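Robotics Project II, Final Report
Group 4: The Hand That Would Not Let Go

1. What we set out to do

The plan we handed in said we would get a two-armed robot to put away dishes in the training kitchen at Rosser. Cups and plates would be picked up, moved and put in the rack. We gave ourselves one semester and allowed a week at the end for "polish." The week for polish went to section 4.

The robot was driven by a person in tracking gloves for most of the work. We wanted to record enough good runs to train a controller that could do the job alone. We kept 298 of those runs. The controller learned to reach for a plate with great confidence, and we have left it out of this report except where it made things worse.

Each arm ends in a five-fingered hand with its own small motors. The hands talk to the main computer through a separate board, the Nikico, which we inherited from last year's group along with a cable labeled "good one?"

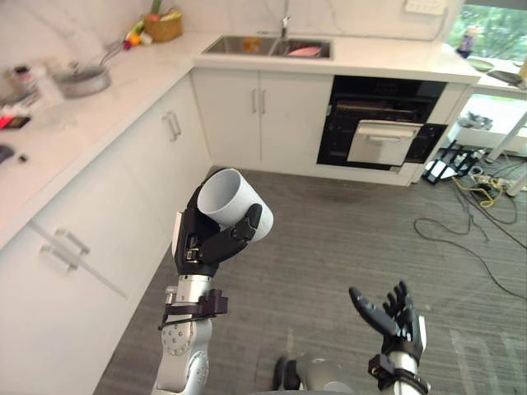
Page last edited: September, by Group 4

2. The cup work, which was fine

Cups came first. They are forgiving things to grip, and ours wasn't glass, which we had insisted on after the budget meeting. A cup can be held around the side with a lot of finger touching it, so when the hand was a bit late to close or open, you hardly noticed. We noticed it a few times. We wrote "hand feels sleepy" in the log and carried on. Our supervisor has since drawn a box around that line.

The sleepiness was real. The board sent us the hand position every 100 milliseconds, and when a message got lost it sent the last one again with a fresh time stamp. From the computer's side, everything looked healthy. A hand that was open and a hand that had been open a while ago were the same hand.

3. The drawer work, which was less fine

The rack sits in a pull-out drawer under the counter, so the robot has to deal with the drawer as well as the dishes. We thought of the drawer as the easy part and gave it to whoever was newest on the gloves.

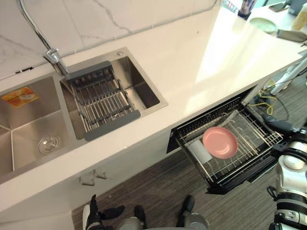 Fig. 2. Right arm at the open drawer; plate in the rack.

Pulling on something that runs on rails means that the arm and the hand have to agree about when the job is over. If the hand lets go late, the arm takes the drawer along. On several runs the drawer followed the arm farther than the driver wanted, and we blamed the driver. The driver was usually me. I would like it noted that I was innocent on at least some of those runs.

4. The fault

It happened on a Saturday, with two of us in the room. The right hand had a plate by the rim and had put it into a slot. The driver opened the glove. The computer showed an open hand. The arm moved away, and since the hand had not opened at all, plate and rack came too.

The driver did what the safety sheet says and hit the stop button. The arm stopped at once. The hand didn't care. Our stop button was wired through the Honditz relay, which cuts the power to the arms, and the hands were on a supply of their own, put there by us in week three so that a stop would not drop whatever was being held. We were proud of that at the time. There is a paragraph about it in our midterm report under "Safety features."

So we had a stopped arm and a hand still squeezing. My partner reached in to free the plate, which the safety sheet does not say to do, and the board woke up and delivered an old close command. The fingers tightened on the plate and on the edge of a sleeve. The skin was missed. We pulled the plug from the wall, then sat down for a bit.

5. What we found

The Fukari logger had caught all of it, in 2,000 lines that we read out loud to each other. The lost messages began well before the release. The connector on the board was loose, and the bad contact came and went as the forearm turned. Plates made it worse, as they have to be stood up on edge at the rack and the wrist rolls a long way to do it. Cups had hardly asked the wrist to roll at all.
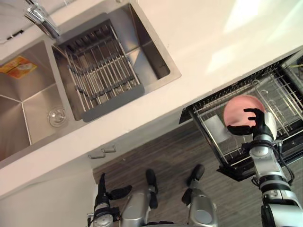

Iestyn Wynne, reading the draft, objected that we were being too kind to ourselves about the connector. A loose plug is going to happen to everybody, he wrote in the margin, and the thing to be embarrassed about is a stop button that stops most of a robot. He also asked why anyone was allowed to reach in before the plug was out, and underlined "anyone."

We have no good answer to the second part. For the first, we made these changes:

The board no longer repeats old messages. If it has nothing new to say it says nothing, and the arm halts.

Commands older than the last stop are thrown away.

The stop button now cuts the hands too. They go limp, and things get dropped. We have bought plastic plates.

The safety sheet has a new first line about the wall plug, in red.

6. Still open

We have not tested what happens if the connector fails during a drawer pull. The controller was trained on runs that include the late releases, so it has learned to wait around at the rack with its hand shut, like we did. Those runs need to be sorted out and the training done again. The cable is still labeled "good one?" and we have tied a knot in it.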